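The Door Between the Kitchen and Everything Else

October again, and the house has started making its noises.
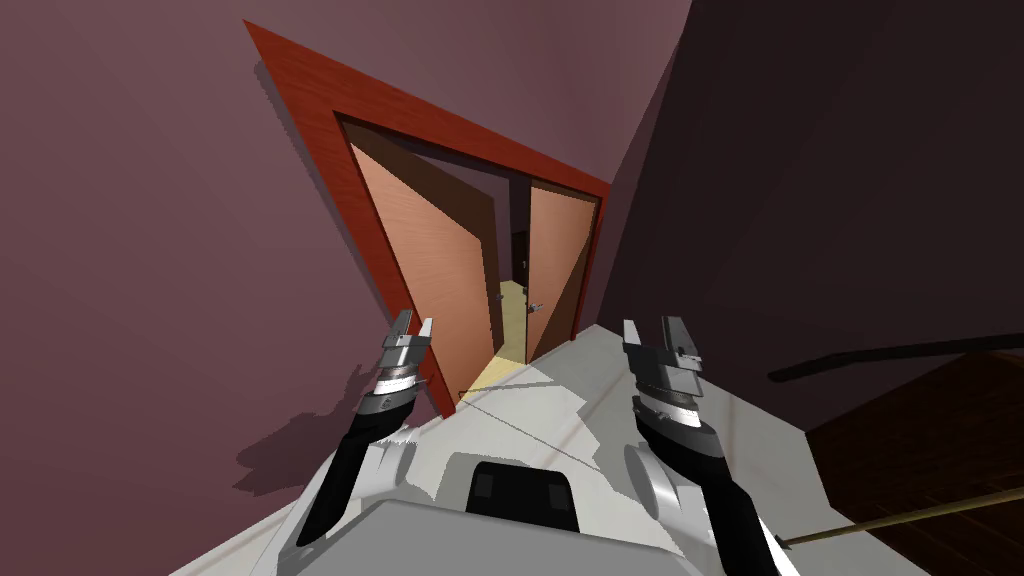
I grew up in a house where doors were either open or shut. When I bought my own place I got one with eleven interior doors, if you count the closet under the stairs, and not one of them has ever made up its mind. In July they stick. In January they rattle. In October they do both, depending on whether I've been boiling pasta.

The worst is the one between the kitchen and the hall. For the first winter it wouldn't latch, so every time the furnace kicked on it would drift open six inches, stop, and think about it. Guests found this charming. I found it less charming at 3 a.m., going down for a glass of water.

So I read up. I would like those evenings back. There is a whole world of people online who care about hinges, and they don't like each other. One camp says you bend the hinge pin a little with a hammer, put it back, and the friction holds the door still. Another camp says anyone who bends a hinge pin should be kept away from tools. A third camp says the whole house is leaning and I should be worrying about that instead, and could I post a photo of the basement.

I bent the pin. It worked for two weeks.

Then I paid a man from Sukmont, the outfit with the green vans, to come have a look. He put a level on the frame, made the face a dentist makes, and said it was out. I asked out of what. He said out of plumb, and also out of square, and he drew me a diagram on the back of the estimate. The estimate was for $711. I'm kidding, it was $111, but with the diagram on the back it felt like more. He moved the strike plate down a hair, shaved the top corner, charged me the $111, and told me it would need doing again when the weather turned. I asked which way it had to turn. Either, he said.

He was right. It needed doing again by April.

By then I'd gotten opinions of my own, the way you do. I bought a block plane at the hardware store (a Bosia, which the kid at the register said was "fine," in a tone I've thought about since) and a box of long screws. The long screws turned out to be most of it. If you take one short screw out of the top hinge and put a three-inch one in its place, it grabs the stud behind the frame and pulls the whole door up and over. Ten minutes, maybe a dollar. I've done it on four doors now and felt like a surgeon every time. On the fifth one I missed the stud completely and the screw went in like I was pushing it through cake. That door is the linen closet and we don't talk about it.

The plane I used exactly once with any success. It's very satisfying to take a long curl off the edge of a door, and that's the problem with it. You take one curl off, and the door still rubs, so you take another. Then the weather dries out and you've got a gap you could mail a letter through. The bathroom door has that gap. It's on the hinge side, thank goodness, so all it lets through is light and the sound of me singing.

I should say something about paint, because paint was half of my trouble and I didn't know it for a year. The people before me painted everything. They painted the doors, the hinges, the screws in the hinges, and one light switch. I took a door off to strip the hinges and found five colors under the white, including a green I liked so much I tried to match it. The closest thing was a Zaneo shade called Warrier, with the i where you don't expect one. I never learned whether that was somebody's last name or a typo nobody caught before the labels were printed. I painted the inside of the coat closet with it. Looks great. I see it twice a day for two seconds.

The hinges came clean in an old slow cooker with water and a spoon of baking soda, left on low overnight. Don't use the slow cooker for food after that. I wrote PAINT on mine with a marker and it's still in the kitchen cabinet with the good pans, waiting for somebody to make chili.

My neighbor across the street, who is 71 and has lived in her house for 30 years, came over during all this to borrow a ladder and found me lying on the hall floor with a flashlight, looking at the underside of a door. I explained about the seasons and the long screws. She listened politely. Then she told me that her kitchen door had stuck the whole time she'd lived there, and that what she'd done about it was take it off and put it in the garage.

I went home (I was home, but you know what I mean) and thought about that for some time. You could take them off. I went around the house picturing it. Nobody needs a door between a kitchen and a hall. It's in the way when it's open and it's in the way when it's closed, and in between it swings.

I left it up. I'd put too much into it by then, and anyway the smell of onions gets into the coats. But I did take down the one to the dining room, and it's leaning in the basement next to the water heater, where I'm told by the third camp it will warp.

The kitchen door started drifting again last night around the time the furnace came on. Six inches and then a stop. I've got one long screw left in the box and a strong feeling about where the stud is.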